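Kitchen and Pantry > Benches and Storage

Topic: Spice shelf beside the toaster, good idea or not?

gtlapale
13 February 2019
Hello all. I am Guadalupe, I have moved to a small flat in Cuder and the kitchen has almost no cupboards. So I bought a butcher-block top, 100 cm by 100 cm, and I want to keep on it only two things: the four-slot toaster and a tiered shelf for the spices. My question is whether the spices will suffer from standing so near the toaster. My mother kept hers in a dark drawer and she was very strict on this point.

pete_amaral
Your mum was right. Heat and light kill paprika first, then the green herbs. I would put the toaster at the other end of the bench, or the shelf on the wall. Four slots give off a fair bit of warmth when the whole family wants brekkie.

bench_fiend
Disagree with Pete. A toaster runs for three minutes. The window does more damage than that. Mine have sat next to the toaster since last May and the cumin still smells like cumin.

pete_amaral
Cumin is whole seeds I bet. Try it with ground coriander.

bench_fiend
Ground, thanks.

gtlapale
Thank you both. The wall is not possible, the landlord does not permit holes. I forgot to write that the cord of the toaster must go to the right, behind the shelf, as the only power point is there. Is this a problem?

Guvier_Rd
Keep the cord slack and off the bench edge and you're fine. Crumbs are the bigger worry with a timber top. Pull the tray out and empty it over the sink. I oil my block twice a year and wipe it dry every night, but I'm fussy.

mossyoak
For the shelf itself: tall jars up the top, little clear ones down the front so you can read what is in them. Don't alphabetise, you will give up in a week. And buy smaller jars! Spice loses its colour long before you get through a big one.

gtlapale
I like the small jars in front. With the alphabet I already gave up, half of my labels are in Spanish. I also looked at the Custutau shelf that was recommended in thread 2663, but it is too deep for my top.

pete_amaral
Fair enough. If you must keep them together, at least leave a hand's width between.

gtlapale
I have arranged it now. Pete, I know you will say it is still too near. The oil question I will ask in the timber section. Regards, Guadalupe
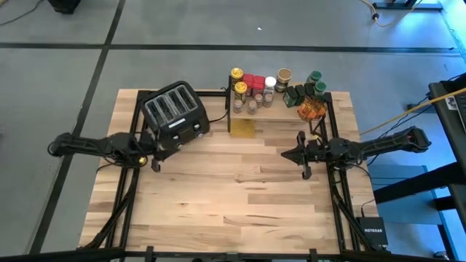
Toaster on the left, spices on the right, small clear jars on the lower tier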